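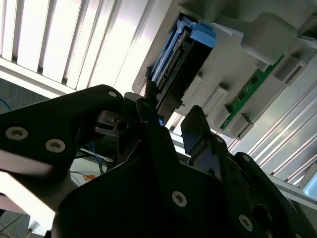
Zovcombe Climbers, fall meeting, 1st October, back room at Ó Conaill's. Started late, parking. Donal Breathnach in the chair, minutes by me again. First item was the notice board at the lower lot, which has been pried open again and the topo sheet is gone. Agreed new board gets security hardware. Star-shaped recess in the head, like the silver screw at the left in the photo, not the slotted ones we have now that anybody can turn with a dime. Donal has the right driver at home. Board itself stays where it is, facing the trail. New topo sheet to be printed on the heavy stuff and put up before the weather turns.

Search this site Enter keywords Go

Minutes of last meeting
Read, accepted. One fix - the old spelling of Brumaren slab was wrong in two places. Corrected.

Guidebook, new edition
Long one. Benero can print it but they want final files by February, and we don't have final anything. Text for the main wall is done. Text for the Brumaren side is half done and the descents are a mess, three people wrote them and they contradict each other at the notch. Donal will walk both descents with the draft in hand and mark it up. He wants company for the gully one.

Grades - argument about whether to bump up the harder corner routes. Left as they are for now. Anyone who feels strongly to send in an email, not bring it up in the parking lot.

Format: spiral or glued. Spiral lies flat but the last one shed pages in a pack pocket. Glued won, narrowly. Size stays the same so it fits the lid pocket. No ads inside except the back page.

Photos for the action shots still missing for the upper tier. Need people in bright clothes, morning light, not from the base looking up at someone's harness. We have enough of those.

Access
Landowner is happy with us overall. Not happy about the gate. It was found open twice in September with stock in the field. Reminder to go in the next email and on the new board. If the gate is shut when you get there, shut it after you, if you are last out check it even if you didn't open it.

Nesting closure on the left wall is over, signs can come down. Whoever took down the one at the stile please bring it back, we reuse them.

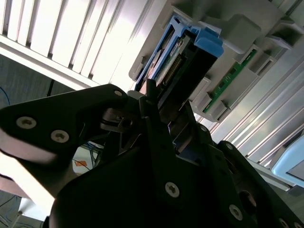 Anchors
Two anchors on the upper tier need replacing, the one above the big ledge and the one at the top of the chimney. The ledge one has a rusty link and was wobbling when checked. Please don't lower off it. Walk off to the right instead untill it's fixed. The chimney one is old rather than bad but we are going up with the drill anyway so do both.

Quote for hardware came in at $293. Approved, no discussion to speak of. Stainless throughout, no mixing with the old hangers. Ask whether we can borrow the second drill battery, ours dies in the cold.

Brief back and forth on whether to move the ledge anchor left so the rope runs clean over the edge. Looks like a good idea on paper. Decision to be made up there by whoever is holding the drill - if the rock sounds hollow, leave it where it was.

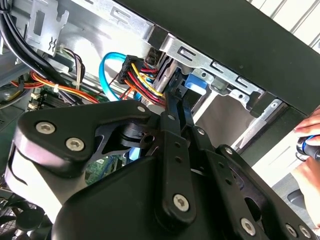 If it does move, the topo has to change too, and so does the line in the guidebook that says "belay at the obvious bolts." Holes from the old ones to be patched and colored to match the rock. Last time the patch was bright white and you could see it from the road.

Beginners' day
Went fine. Too many people on the one easy slab, long waits. Next time split into two groups and send one to the boulders first. Helmets came back except one blue one, check your trunks.

Rope log is not being filled in. It hangs on the inside of the closet door with a pen on a string. Retire the green rope, it has a flat spot near the middle marker.

Any other business
Poison ivy on the approach past the second switchback, worse than last year. Somebody asked about dogs at the base. Same answer as before, leashed and away from the rope bags.

Slide night, no date yet. Donal to ask Ó Conaill's if the room is free and if thier projector works.

Actions
Donal - screws and driver for the board, descents, ask about the room
Me - gate email, topo print, chase Benero on paper samples
Anchor party - order hardware, fix a day, dry rock only

Closed when the kitchen wanted the table back.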